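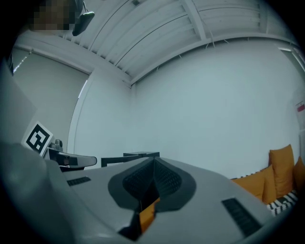 ## 4.2 Where orange ends

Of all the color families in the naming task, orange gave us the most to think about, and it is the one we most enjoyed working through. Blue and green behaved much as earlier work on household vocabulary would lead us to expect. Orange did not. The 105 speakers we interviewed in Plondance and Liltia produced 233 different names for the textile swatches, and a surprising share of those names crowded into the narrow stretch between brick red and pale yellow. People hesitated there, went back, changed their minds, laughed at themselves and then offered something wonderful like "marmalade, but the lid."

The task itself was simple. Each speaker sat at a table in daylight and was handed the swatches one at a time, in an order shuffled afresh for every session. They named each swatch out loud and then sorted the whole set into as many piles as they liked. We kept false starts and corrections in the transcripts, as they show which words were competing for the same piece of cloth.

Two patterns stand out. The first is that "orange" works at two levels for most speakers. As a broad label it happily takes in rust, apricot, amber and mustard. As a narrow one it means the bright, central color and little else. A speaker will use both within the same minute without any sign of strain. Asked to furnish a room in words, one woman in Liltia spoke of "the orange things" and a moment later separated them into "the orange one and the mustard one." The same double use comes easily with real furnishings, where an upholstered seat and the cushion propped on it can share the broad label and still part company under the narrow one (Figure 3).

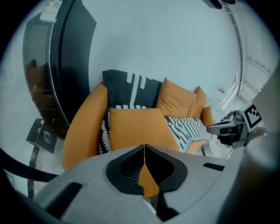

The second pattern concerns neighbors. A mustard swatch named right after a lemon one was far more likely to be called orange or brown, while the same swatch named after a rust one drifted toward yellow. This kind of contrast effect is old news in color perception, but we were delighted to see it come through so clearly in free naming, with no set list of words to choose from. It also reached further than we had guessed. Several speakers carried the shift into the sorting phase and put the swatch in the pile that matched their first name for it, even with the full set spread out in front of them.

Age mattered less than expected. Our pilot notes, kept by Ulla Skjelbred, had pointed to a generation gap in "mustard," with older speakers using it freely and younger ones avoiding it. In the full sample the word was common in every age group. What did vary was its company. Speakers over 35 tended to use it alone, as a plain color name, and younger speakers liked to pair it - "mustard yellow," "mustardy orange," "kind of a dark mustard." We read the pairing as a sign that the word still feels like a comparison to them, with the jar on the shelf not far away.

Sewing experience had the strongest effect of any background factor. The speakers who sewed or upholstered regularly made more piles, used more single-word names and hesitated less at the yellow edge. They also argued with us more, which made for excellent transcripts. One retired upholsterer in Sandberg, interviewed during the pilot, refused to name any swatch until he had folded it, on the grounds that a color seen flat and a color seen in a crease deserve different words. We did not control for folding, and we should have. Pile fabrics in particular change a good deal when the nap is turned, and 3 of the swatches that caused the most trouble were velvets.

Section 4.3 takes up the folded swatches and the small follow-up we ran on them in May.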